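Kitchen Leftovers Project, Report 2
Gervasio Ocampo

So for my second report I picked clearing up after a shared meal, mostly because I had to do a lot of it in May anyway. The question was simple: what slows people down when there's food all over a table and everybody wants to go home?

I kept a notebook and logged 82 cleanups in the Plalthorpe common room. Crayfish nights were the worst by far (and the most fun!). The shells slide around, the antennae snag on everything, and people drop them wherever they happen to be standing.
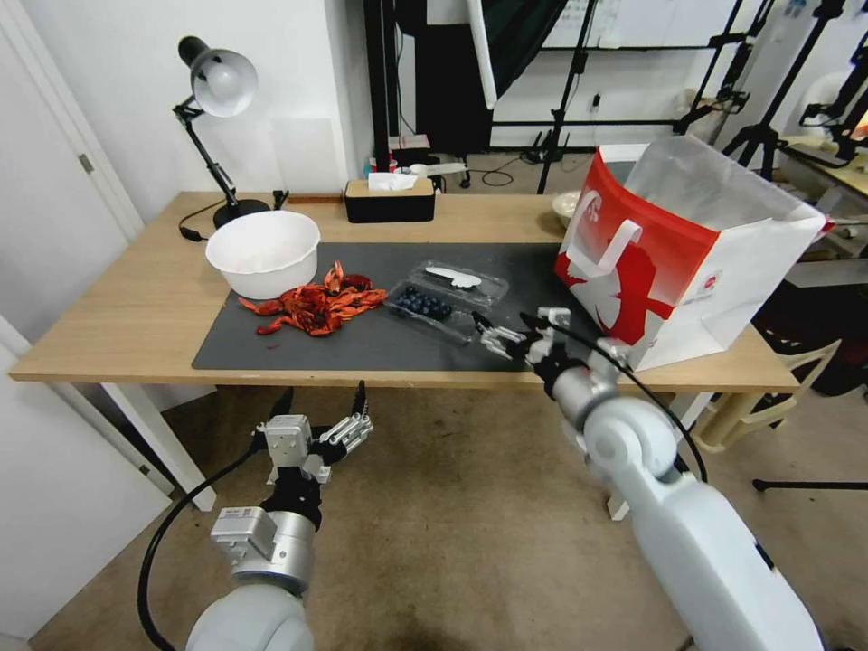

My biggest finding was that having a big empty bowl out early matters more than how many people help. With a bowl within reach, the average cleanup took 73 seconds. Without one it took 158 — I timed those twice because I didn't believe it.

Fruit was easy. Blueberries in a clamshell just need the lid shut, and then the whole thing can go in a paper bag. I'd like to try spaghetti next, but my roommate has already said no to that.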